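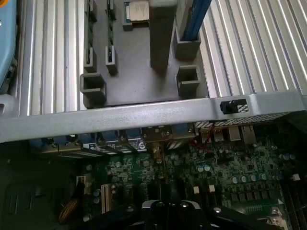

4 min read

November 28, 2025

I have been putting off the old desktop since August. It lived under the desk in the back room and did the dull jobs, mostly scans and the household accounts, and every time I opened it to change something I closed it again with one more screw missing. This month I decided to go through it properly, part by part, and write down where everything goes so that I don't have to work it out again.

The case is one of those office towers where nearly everything comes out with a blue plastic tab. I like that. If it's blue, you can pull it or press it. If it isn't blue, leave it alone until you've found the screw. Whoever decided on that rule saved me a lot of reading.

I lay the tower on its side to work. Standing up, you end up with one hand holding the case and the other holding the part, and the screw goes down behind the power supply. The slatted table is good for this as well, apart from the gaps, which will take a small screw if you let them. I keep an Amia tin with a lid for the screws now. The first lid I bought didn't fit.

The processor was the part I was most careful with. It's a square thing with a metal lid, and it wants to be kept flat, with nothing touching the underside. For a long time I kept spare ones in the plastic bags that other things had come in, which is a poor way to keep them. A tray with a recess is much better. You put the chip in, you can see which way round it is, and it can't slide off when you reach across for something else.

The same goes for the cables. I had a drawer of them, all knotted, and I couldn't have told you which was which. A post with a square hole in the top will hold the end of a cable upright, and then you aren't hunting for it with your free hand. I'd recommend it to anybody who does this more than once a year.

My notes on the order are short. Power off, plug out, side panel off. Drives next, as they're the easiest to get at. Then the memory, then the cooler, then the processor. Going back, do the same list from the bottom up. I had it written on the inside of a Luneo notebook, and I've now copied it onto a card that stays in the tin. 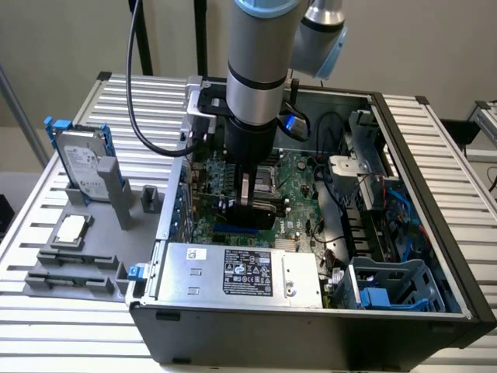 The power supply I left where it was. There is nothing in one that I'm qualified to touch, and it was working. I did clean the outside of it and the grille at the back, with a soft brush and not much else. Most of the dust in a computer like this collects on the fins and the vents, and it comes away easily if you do it before it has turned to felt. I had left it too long on one side and had to go over it twice.

The wiring took longer than I expected. The drive cables run through and past the metal cage, and it's easy to put the cage back with one trapped behind it. I did that the first time. Now I tuck them to one side before anything else goes in, and I check again before the panel goes on.

Drives are simple by comparison. Each one sits in a caddy, the caddy goes in the bay, and it clicks. I put a paper label on each caddy with a number and what's on it. The big one with the scans had 213 folders on it, two of which were copies of each other, so I tidied that up while I was at it.

I bought thermal paste from Delić, the small shop near the Ciden roundabout. They had two sizes and I took the smaller, which will still outlast the computer. A small dot in the middle is plenty. Wipe the old stuff off first, all of it, and let the surface dry before you start again.

I still need a replacement for one of the side panel screws. The thread is slightly different from the rest and nothing in the tin fits it. Until I find one the panel stays on with the others, and the tower goes back under the desk.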